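Speaker notes - student robotics club, project Poritz
Talk for the Woralon open evening, start 6.30 pm

Slide 1 - Title
Good evening and thank you for coming. I will speak slowly, my first language is not English, and if a word is strange please stop me. I speak for the second-year group of the robotics club at Riltska College. Our project has the name Poritz.

Slide 2 - What we wanted
The task is a kitchen counter task. The robot has two arms. It must tidy small kitchen things: put a tool into the correct place, take a bottle, move it aside. It sounds easy, and my mother also said this to me. For two grippers it is a full year of work.
(Pause. Let people look at the slide.)

Slide 3 - At the bench
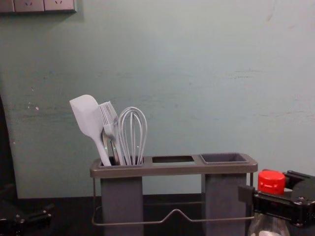
Poritz at work: one gripper on the bottle with the red cap, next to the utensil holder.

Say: the bottle is hard for us for two reasons. Clear plastic is difficult for the cameras, and a narrow space gives the fingers little room. In August we changed the approach angle, so the gripper now comes from the side. Before that it came from the top and it often knocked the neighbour object.
If somebody asks about force: we set the grip limit in Pastor, our own control program. The name was chosen by the year before us and I do not know the reason.

Slide 4 - How we collect the practice runs
One student drives both arms by hand and a second student writes the log. Each run takes 90 seconds at most, then we stop it, also when it goes well. We recorded 1363 runs over the year. From these we threw away 269, mostly for a bad start position or a cable that caught on something.
Tell the story of the cable here, but short. The first cables were too long and one of them pulled a whisk onto the floor. We now check the loop before every run. It is written on the wall in big letters.

Slide 5 - Layout of the table

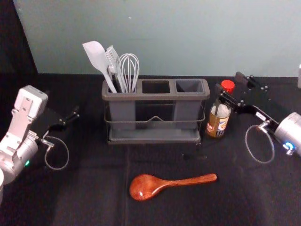

We use black cloth under everything, and I want to defend this choice, for we had a long argument in the club. A shiny table gives reflections and the depth reading becomes noisy. Cloth makes wrinkles, it is true, and we must pull it flat again many times. Still I prefer the wrinkles.
The wooden spoon is the favourite object of the judges. Its handle is long and the bowl is round, so the centre of the weight is not where a beginner will grip it. We lost points on the spoon last year. The light colour of the other tools is also a problem, as they look similar to the program when they stand close together in one compartment.

Slide 6 - Results
In the test week we made 108 runs with no human driving. I will show the table of results and read only the bottom row. Do not read all the numbers!
Be fair about the weak part: two arms working at the same time is still slow. One arm waits for the other more than we like.

Slide 7 - Next year
New fingertips, softer ones. A second holder with a different shape. Also we need more members who like to write code - please take a form from the table near the door.

Questions. If there are none, go back to slide 3 and explain the approach angle again with the hands.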